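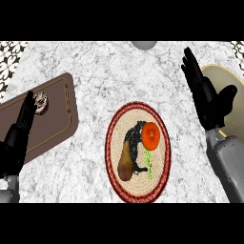
양팔 시뮬레이션 화면. 대리석 조리대, 가운데 아래쪽이 둥근 매트.

2026-01-05

연휴 끝나고 첫 출근. 오전 내내 Makdale 작업 규칙 문서를 고쳤다. 지난 판은 2302번 장면까지 쓰고 묶어 둔 것인데, 그 뒤로 사람마다 기록 방식이 조금씩 달라졌다.

제일 오래 걸린 것은 시작 자세 항목이다. 기존 문구는 "양손을 물체에서 충분히 띄운다"였다. 충분히가 얼마인지 적혀 있지 않으니 검토자마다 판정이 다르다. Anisa Chin은 15센티미터를 주장했고 나는 물체 크기에 따라 달리 하자고 했다. 결국 15로 적었다. 단순한 쪽이 지키기 쉽다는 말에 반박을 못 했다.

이름 붙이기도 손봤다. 매트 위에 있는 서양배는 그냥 '배'로 쓰면 되는데, 옆의 검고 휘어진 것은 정하기 어렵다. 주황색 둥근 조각도 오렌지인지 토마토인지 화면만 봐서는 모르겠다. 앞으로는 모양만 보고 추측해서 쓰지 말고, 자산 목록의 이름을 그대로 옮기기로 했다. 목록에 없으면 '미확인'으로 남긴다. 빈칸은 금지.

오른쪽 접시처럼 일부만 보이는 물체는 목록에 넣되 '일부'라고 표시한다. 도마도 마찬가지. 이 항목은 Skesness 쪽 규칙과 맞췄다.

점심은 구내식당 순두부. 오후에 Pui-shan Au와 통화했다. 시뮬레이션에서도 실물과 같은 정지 규칙을 적용해야 한다는 의견이었다. 팔끼리 닿으면 점수와 상관없이 그 회차는 중단하고 사유를 쓴다. 나도 찬성이다. 화면 속이라고 봐주는 버릇이 들면 실물 앞에서 그대로 나온다.

새 규칙으로 68건을 다시 검토했고 5건을 반려했다. 세 건은 시작 자세, 두 건은 이름 문제. 반려 사유는 한 줄씩 적어 보냈다.

남은 일: Nieto에 보낼 개정표 정리, 용어집에서 '놓기'와 '내려놓기' 합치기. 시행일은 4월로 하자는 말이 나왔는데 아직 확정은 아니다. 내일 오전에 다시 물어볼 것.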